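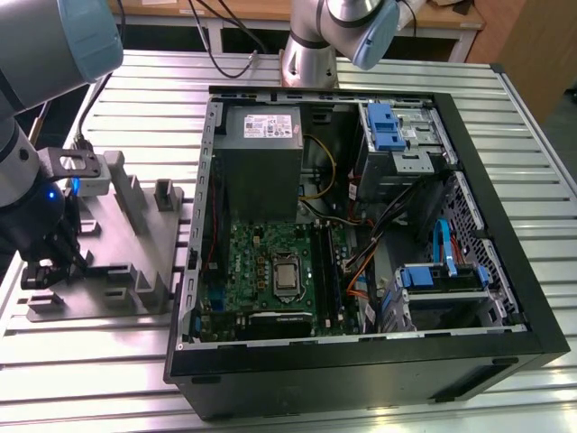
How often should you open up an old desktop tower and clean it out?

Once or twice a year is plenty for most homes. Go for every three or four months if the tower sits on carpet or you share the house with a shedding dog.

2,896 shares | 30 comments

I love this job. I really do! Give me a Thursday evening, a dusty old tower and a radio, and I'm happy until bedtime. My neighbor Valdir Brito handed me his first dead PC years ago and told me I couldn't make it any worse, and I've been taking them apart and putting them back together ever since. These are the habits that have stuck.

Lay it on its side. Shut down, flip the switch on the power supply, pull the cord, then press the power button once with everything unplugged. Now lay the case flat with the open side facing up. You can see every cable, your hands come in from above, and a dropped screw lands somewhere you can find it (usually!). Never open the power supply box itself. Blow through its vents from outside and leave the inside alone.

Take pictures before you touch a single wire. The drive cables, the little front panel plugs for the power button and lights, all of it. I skipped this on a Gritine tower that belonged to my sister-in-law Janaína Lacerda and spent a whole evening guessing which tiny plug went where.

Muffin tins for screws! One cup for the side panel, one for the cooler, one for the drives, one for "no idea." Put a sticky note in each cup.

Short bursts of air, can upright. Hold the fan blades still with a finger or a cotton swab so they don't spin like mad. A soft, clean paintbrush gets the fluff out of the corners and off the mesh panels, and I keep one just for this so it never sees paint. Skip the household vacuum inside the case, it builds up static. If you have a garage or a porch, do the blowing out there, you'll be amazed at the cloud.

Touch bare metal on the case before you handle any parts, and again whenever you've walked across the room.

Now my favorite bit, the processor. If the cooler has been on for years, the paste underneath has probably gone stiff as old toothpaste. Run the computer for 10 minutes before you shut it down to start, and the cooler will come away much more easily. Twist it gently, don't yank. Then wipe the metal top of the processor with rubbing alcohol on a coffee filter, which leaves no lint behind. Keep going with fresh pieces until they come away clean.
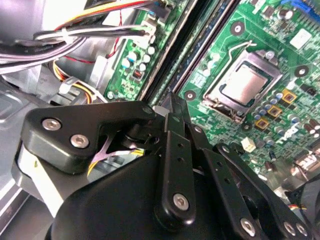 The processor in its socket, with the wire lever looping over the top edge.

Leave the chip clamped in its socket while you wipe unless you're replacing it. There's no need to lift that lever just for cleaning, and the contacts underneath bend if you so much as look at them wrong. When the top is dry, a dab of new paste the size of a pea goes in the middle, and the cooler's own pressure spreads it. Tighten the screws a few turns each, corner to opposite corner.

Memory next. Open the clips, lift the sticks straight out, brush the slots, and push the sticks back in until the clips snap. Half the "dead" computers people bring me wake up after this one step, I swear.

Tie the cables back with strips of hook-and-loop tape. I bought a 500-strip box of it from Bramuta and I'll be leaving it to my grandchildren. Keep wires well clear of the fans.

Last thing, and Catalina Valdebenito wrote in to remind me of it: test before you close up. Plug in the monitor and keyboard, power on, keep your fingers out, and watch that the fans are turning. Then shut down, unplug, and put the side panel back on.

Comments (30) | Share this tip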